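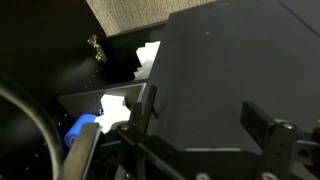
*White paper wedged beside a dark gray box, with a gold-colored scrap nearby. (Photo: Drernano)*

**FOR IMMEDIATE RELEASE**

# Drernano Questions the Big Box Cure for Clutter

**Home organizing firm publishes "Behind the Box," a plain look at what storage does and doesn't fix, and drops its own starter kit**

BILGIN, March. Drernano, a home organizing firm that has spent years telling customers to buy boxes, today released a short report saying that many of them should have bought fewer. The report, "Behind the Box," is free and can be picked up at the Drernano workroom on Dikar Street. It makes no promise to change anyone's life.

The firm looked at 141 rooms, closets and work corners in homes and small offices in the Bilgin area over 8 weeks. All of them had been "organized" within the past year, either by the people who use them or by a paid service, Drernano included. Staff moved the boxes, looked at what was behind and under them, wrote it down, and put the boxes back where they had been.

What they found was mostly paper. Tissue, receipts, packing paper, the inserts from shoes and small appliances, envelopes with nothing in them. After paper came dust, small bits of metal and foil, and parts of things that the owner could no longer name. In 7 of the rooms staff found something the owner had already replaced, having given it up for lost.

"I went into this expecting to write something nice about our work," said Naa Nutsugah, founder of Drernano. "We've been charging people for matching boxes since we opened. Then you pull one away from the wall and there's a wad of tissue that must have been there when the box went in. The label on the front was perfect, by the way. I wrote that label."

## What the report says

The main claim is a modest one, and Drernano would like it to stay that way. A large closed box makes a room look finished. It also makes a gap, and the gap fills up. The bigger and heavier the box, the less often anyone moves it, and the longer the mess behind it stays.

The report doesn't say boxes are bad. It doesn't say that owning less will make you calm. The authors note that they were unable to find any good reason to believe either of those things from looking behind furniture.

It does say the following:

- Dark boxes hide scuffs well and show pale specks badly. People who bought dark gray or black ones to keep a room looking clean told Drernano they wiped them more often than they had planned to.
- Boxes set on a ledge or shelf with space at the side collect loose paper at the side. Boxes pushed tight against each other collect it at the back.
- Carpet and felt hold on to crumbs and scraps. A box on carpet tends to stay put, and so does whatever is next to it.
- Lids were the part people regretted. Many had come off and been stored inside another box.

Drernano admits the sample has problems. Everyone who took part had agreed to let strangers look behind their storage, and people who agree to that may be tidier than most, or a good deal more relaxed about it. Nearly all lived within an easy drive of the workroom. No attempt was made to compare the rooms with others that had never been organized. "If somebody wants to tell me this isn't science, I'll agree with them," Nutsugah said. "It's a lot of looking and some notes. I'd still trust it over a catalog."

## The end of the Grillach kit

Along with the report, Drernano is ending sales of Grillach, its starter set of lidded boxes and labels. Grillach was sold as "one weekend to a clear home," a line the company now says it can't support. The firm sold 500 sets. It didn't follow up with buyers until this year, and the answers it got were mixed. Some people love them and use them every day. Others filled them in one afternoon and haven't opened them since.

Remaining stock will be sold as single boxes, without the slogan and without a lid unless the customer asks for one. There will be no new version of the kit. Buyers who have an unopened set may return it to the workroom for a refund, with or without a receipt. Several receipts were found behind boxes during the survey and have been handed back to their owners.

"I argued for dropping it two years ago and lost," said Fadime Karabulut, who ran the survey and wrote most of the report. "The boxes are fine. They're boxes. My problem was with the weekend. You can put everything in a box in a weekend, sure. Then it's Monday's problem in a box."

Karabulut is no kinder about the usual advice. The report includes a section on tips that Drernano staff tried in their own workroom and gave up on, among them color-coded labels, the rule about removing one thing for every new thing, and a scrap tray that was meant to catch loose paper at the packing table. The tray filled up and a second tray was bought to hold the overflow.

## What Drernano suggests instead

The advice at the back of the report fits on one page. It was cut down from a longer draft when the authors noticed they were repeating things their customers already knew.

Pull the box out before you tidy what's in it. Pick up the paper first, all of it, and look at each piece before it goes in the recycling, as foil and small metal bits get folded up inside tissue. Wipe the side of the box that faces the wall. If the box is too heavy to pull out, take things out until it isn't. Then either push it flat against its neighbor or leave a gap wide enough to get a hand in.

As for how often, the report declines to say. "We had a number in the draft and I took it out," Karabulut said. "I couldn't find where it had come from. I think one of us made it up for a leaflet once."

The report also advises against buying a tool for the job. Drernano tested a few dusters and grabbers sold for narrow gaps and found that most of them pushed the paper farther in. A hand worked better, and where a hand didn't fit, moving the box did.

## Open workroom

The Dikar Street workroom will be open to visitors through March, from 10 a.m. to 4 p.m. Copies of "Behind the Box" will be on the front table. Staff will be there to answer questions about the survey, including hostile ones from other organizers, several of whom have already been in touch. There will be no demonstration and no sale on the day, though single boxes can be bought at the usual price.

Reporters who would like to see the survey notes may ask for them. Names and addresses have been removed. The handwriting is poor in places, and Karabulut will read it out on request.

## About Drernano

Drernano is a home and small office organizing firm based in Bilgin. It packs, sorts and stores household goods and sells a small range of boxes. The company used to describe itself as a leader in calm living and has asked that the phrase no longer be used in coverage.

**Press contact:** Fadime Karabulut, Drernano, Dikar Street workroom, Bilgin. Calls are best before noon.

###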